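The woman who sorts out other people's drawers

December 1, 2021

I should say up front that I'm a terrible person to send to interview an organizer. My own kitchen has a drawer I open with my hip because it only gives when you hit it at an angle (batteries, soy sauce packets, a tape measure that won't go back in). So when I got to the second floor at 1243 Rurenitz Street in Asville I was already apologizing for my purse.

She didn't care about my purse. She asked that I leave her name out, for the very sensible reason that half her clients haven't told their husbands or wives they hired her, and Asville is small. She's been at this nine years. Before that she did payroll in Grordale, and she says it was the same job. "You get a pile, you make it into smaller piles, and then somebody comes in and says where's my thing."

Her whole method, if she'd let me call it that, starts with a surface. She can't stand to sort on the floor, and she won't do it on a bed. "People dump it all on the bed and then it's eleven at night and they want to sleep, so it all goes back in the drawer. I've done it myself! You need a table, and you need it to be a light one."

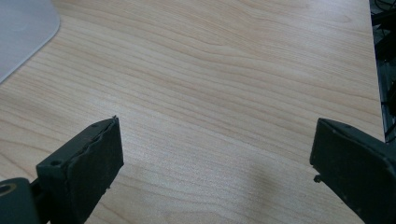

I asked why light, and she looked at me like I'd asked why water. "Have you ever looked for a black button on a dark table? Screws, hair pins, the little backs of earrings. I had a walnut one first, a beautiful thing, my aunt's, and I lost something on it every week." She ran her palm along the grain while we talked. She does that a lot. She likes pale wood with plenty of figure in it, wavy if she can get it, and she told me a long story about driving to Grordale in July for a tabletop and coming home with a lamp.

Then we got onto boxes, and I had to turn to a fresh page.

She's a clear plastic person. She has tried the woven ones and the pretty tins and she gave them all to her sister. "A tin is a secret," she said. "You shut it and you have no idea. Three months later you buy the same thing again." What she likes is a wide, shallow compartment box with a lid that lifts right up, see-through top and bottom. She buys hers at Tsolakis, the hardware place by the bus station, and she claims they keep a few in the back for her.

The lid matters more than I would have guessed. She likes one that stays standing once it's open, so she has both hands for the sorting. She also likes a front latch she can work with a thumb. "If it needs two hands and a fingernail, you'll stop closing it. Then the cat's in it." 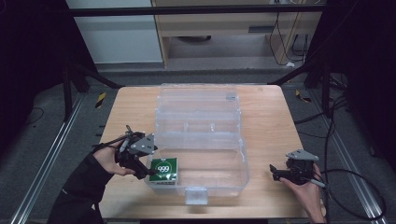
Lid up, latch to the front, and the green 999 box inside.

I wondered about that one box sitting in all that space, and wondered out loud whether it wasn't a little sad. She laughed at me. "Everybody wants to start by filling it! Put one thing in. Put it where your hand goes first, and leave it there a while. If you keep reaching for the other side, then it lives on the other side." She puts her own first thing in a front corner, usually the left, though she's right-handed and couldn't explain it.

The next bit got her going more than anything else in the whole hour, and it was about cartons. Do you keep the carton something came in, or throw it out? I'm a thrower. She is very much a keeper, so long as it's small and you can tell what it is from across the room.

"Color first, number second, words last," she said. "My mother-in-law can't read the small print on anything anymore, but she can find green. She'll say, get me the green one with the nines. That's a label. I didn't have to make it, I didn't have to buy a machine to print it." 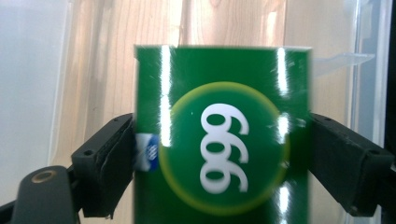 She'll turn a carton so its biggest marking faces out and she isn't fussy about it being upright. Sideways is fine if it fits better sideways. A shiny carton she'll tilt a little under a ceiling light, so the glare doesn't land on the part you want to see. I wrote that one down and underlined it, and I've been tilting things in my own cupboard ever since.

What does she do with clients who fight her? There are a few. One couple in Grordale had her back eight times over the same hall closet. "They didn't want it tidy, they wanted a referee," she said, and then asked me not to print it, and then said oh, go ahead.

I asked what she'd do with my kitchen drawer. She wanted to know how deep it was and I had no idea. She told me to measure it before I bought a single thing, and I said my tape measure was in the drawer.

She's booked up through the holidays, but she does take calls in the mornings, and Tsolakis has her card on the corkboard next to the key machine.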